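Kitchen > Coffee and Tea > Milk

Milk foam goes flat before I can drink it
Posted in October by Nithin Devadiga

I heat 2% milk to 150 degrees and froth it for 12 seconds. It looks fine at first, then goes flat with big bubbles on top. Is it the milk or me?

Lavanya Pinto
Probably the heat. Stop closer to 140 and start with milk straight from the fridge. Add air only at the beginning — after that, keep the milk spinning without pulling in more. 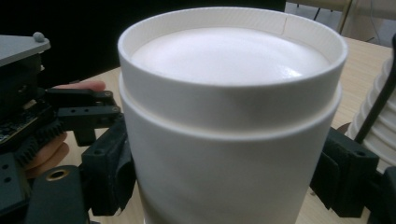 Tap the pitcher on the counter once or twice and pour right away. Older milk can foam badly too, so check the date on the carton.

Tudor Ciobanu
get whole milk

Bhavana Acharya
I had this with my Vellow frother. Washing the whisk with dish soap and rinsing it badly was my problem.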